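Chapter 7
When the Record and the Work Disagree

Learning aims
After reading this chapter you should be able to:
tell a mechanical fault from a fault in the record;
explain why a pair of hand-held grippers must share one clock;
describe the steps for withdrawing a faulty batch.

7.1 An opening case

The faults discussed so far in this book have been easy to notice. A belt slips, a motor overheats, a guard is left open and the machine stops. The present chapter deals with a quieter kind of fault, in which every part appears to work and the damage is found only later, in the behaviour of a machine that has learned from bad material.

In April the firm of Jurkorgate began to collect folding work in ordinary homes. The operator held one gripper in each hand and handled clothes on a bed or table, while each tool stored its own movements and the opening of its fingers. The records were sent to a second firm, Irnano, to train a two-armed folding machine. Of the first 200 records received, 159 passed the checks then in use and were released for training.

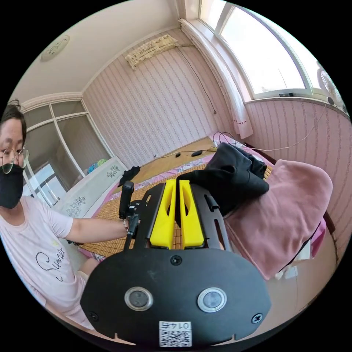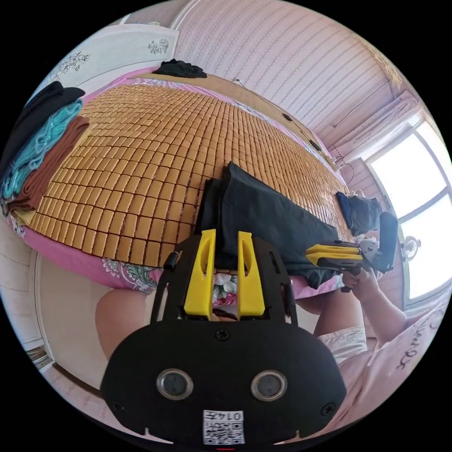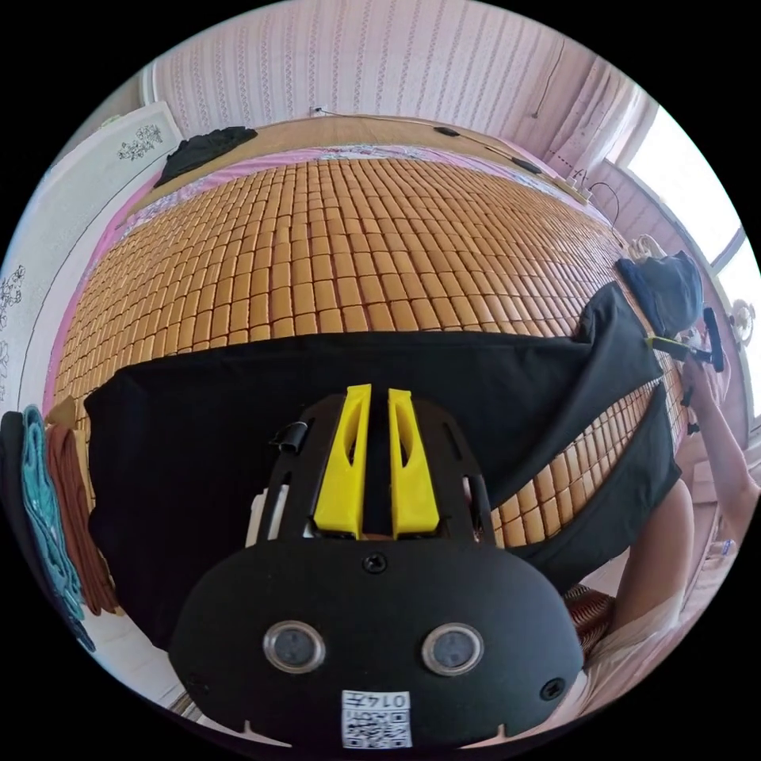

Hand-held grippers with yellow fingers, in use at a bed covered with a sleeping mat.

The trained machine closed its left hand too early. It took hold of the air above a sleeve, lifted, and carried on with the fold as though the cloth were in its grasp. On one trial the right arm pulled across the path of the left and the two struck each other. The emergency stop was pressed and no person was hurt, although the left wrist had to be replaced.

The first inquiry looked at the machine itself. The finger springs were changed and the wrist was measured again, without result. Clementina Paiva, the engineer in charge of the second inquiry, asked instead for the original records. She found that the clocks of the two tools had drifted apart during long sessions. In the worst record the left tool ran 80 milliseconds ahead of the right. The checks had examined each tool separately and had never compared one with the other.

7.2 The shared clock

Two hands working on one piece of cloth depend closely on each other. One hand holds while the other pulls, and a small error in time changes which hand is doing which. For this reason the clocks must be matched at the start of a session and compared again at the end. A session that fails the second comparison is to be set aside whole - it must not be trimmed and kept.

Matching the clocks does not remove the need for a guard against collision. The arms in this case had no limit on how near they could approach each other, and this is treated as a separate failing in Section 7.4.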